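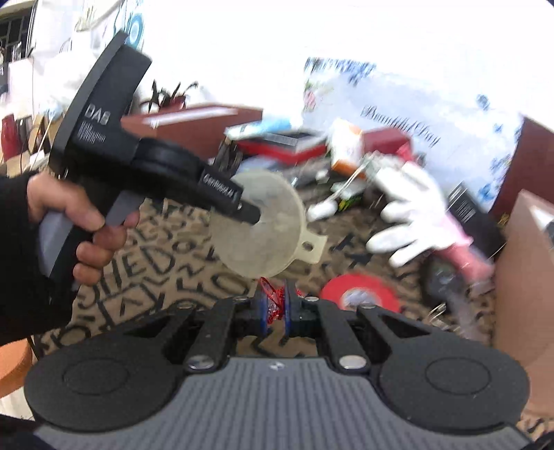 About Janevski

Janevski supplies and calibrates weighing equipment for packing halls, dairies and small laboratories. Trading began at the Grurkska site, where the calibration room is still located.

The range covers bench scales, platform scales and in-line checkweighers. Test weights are held in 17 nominal values and stored at constant temperature. Each certificate states the reference weight, the reading before adjustment and the reading after it.

Technical lead: Þórey Hjaltadóttir
Calibration bookings: Czesław Ostrowski
Spares and repairs: Lena Brzozowska

Goods in is at Unit 3. No collections on Tuesday.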